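Removing scuffs from a matte white tabletop
Workshop & Bench forum > Surfaces and Finishes

dronport_lee
Posted March 21, 2020
The table I use for shoe models has a matte white top. It has picked up faint scuffs and gray streaks, mostly on the right side. Dish soap did nothing. I would like to clean it without leaving glossy patches.

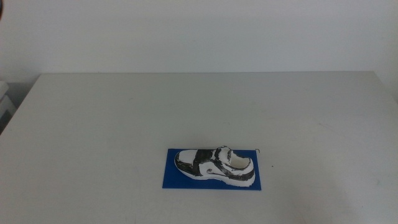 The streaks bother me less than a thin diagonal mark near the front left. It looks like a crack. I can't feel it with a fingernail, so I don't know if it needs filler. I keep a blue board under the model now to limit further wear.

Girby
Melamine foam, damp, light pressure. Wipe with clean water after. Two passes at most.

Bảo Phùng
I disagree with the foam. It is an abrasive and it will polish a matte finish. Try isopropyl alcohol on a cotton cloth first, in a corner, and wait 4 minutes before judging the result.

Girby
I have used foam on the same kind of top for seven years. No shine.

Bảo Phùng
Then you press lighter than most people. Alcohol is still the lower risk.

pircombe_bench
If a fingernail doesn't catch, leave the line alone. Filler will show more than the mark does. Check it again in April and see if it has grown.

dronport_lee
Alcohol first, then foam on whatever remains. I'll put a strip of tape at each end of the line to check for growth.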